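People at work in Cesville keep asking me when they'll be able to buy something that tidies the kitchen. I fit shelving for a living, so I'm no expert, but I have read a fair bit on it this winter and my answer is still "not soon".

Putting things away sounds like one job. It's really a long string of small ones, and each object wants a different grip. A banana bruises, a bar of soap slides, a cloth bag folds up as soon as you touch it. Two arms help, as one can hold a bag open while the other fills it – that's how I do my own shopping at Lallik.

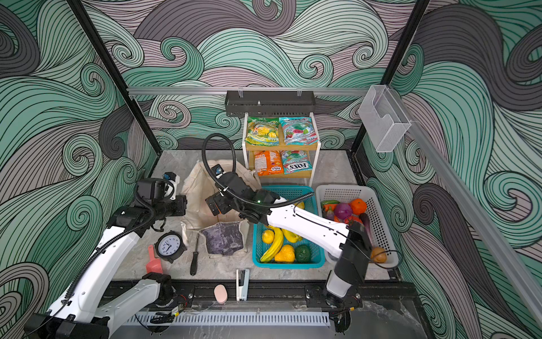 Would I pay for one today? Only if it could empty the dishwasher every night without me standing over it, and I haven't come across one I'd trust to do that.

Shop floors are further along. In the Vellonden warehouse the same 4 sizes of carton come down the same belt all day, and a machine can be set up for that. My kitchen drawer has a tin opener, string, dead batteries and a candle in it, and it's different again by February.

I'll look at it again next year. Until then the washing up is mine.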